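Front loader habits that stuck

I used to think a washing machine looked after itself. It's full of soap and water all day, so how dirty could it get? Then we moved into the place on Barasa and I inherited a front loader that smelled like a gym bag, and I spent most of that May learning how these things work. So here's what I do now, in no special order, and most of it takes hardly any time at all.

First, the filter. If you have a front loader, go look down low on the front for a little round cover or a flap. Mine had never been opened, I'm sure of it! Put down an old towel and a shallow baking pan before you touch it, and turn the cover slowly, a bit at a time, so the water comes out in a dribble you can catch. I got hair, a guitar pick, two dimes and something gray I didn't look at too closely. I do it on the first Thursday of the month now and it's usually just lint.

Second, the rubber seal. Pull back the fold at the bottom of the door and wipe in there with a damp rag (an old sock over your hand works even better). Then leave the door open a crack between loads. If you have toddlers or a cat, obviously keep the laundry room shut and check the drum before every wash.

While I'm on the drum, look inside before you load, every time. I once washed a whole batch of white towels with one forgotten red sock, and we dried off with pink towels for 2 years. 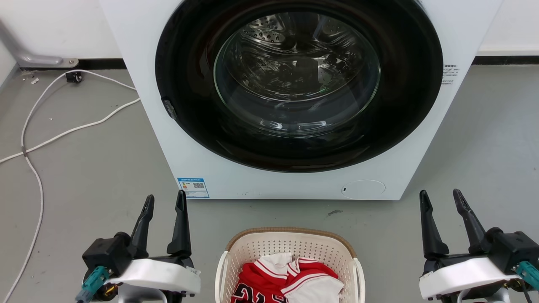 Red and white jersey in the basket, ready for its turn.

Jerseys get their own routine at our house. Turn them inside out so the numbers don't rub on zippers or on the drum, wash them cold, go easy on the soap and skip the fabric softener. Red next to white makes me nervous, so I throw in a color catcher sheet and take the jersey out the minute the cycle ends – it's sitting in a damp heap that gets you the pink streaks. Hang it up to dry. I put one through a hot dryer before a game once and the numbers cracked like an old sidewalk.

For baskets, I'll take plastic with holes over wicker any day. Air gets through, it never snags a sweater, and you can rinse it in the tub when it gets funky. I bought mine at Cimside and paid too much, but it has survived being sat on, so fine.

Now the floor. Ours is bare concrete and the machine used to creep forward when it spun. Get a level, set it on top, and adjust the feet until it's good both ways, then tighten the lock nuts. Don't skip the lock nuts like I did. Keep cords off the floor too if you can manage it, where you won't catch one with your foot or mop right over it. A couple of stick-on hooks will do.

Last thing – use less detergent. I was filling the cap to the top and rinsing twice to get rid of the suds. I went down to 2 tablespoons and our clothes come out softer, and the big Plidard jug lasts forever. Next month I'm tackling the dryer vent, wish me luck.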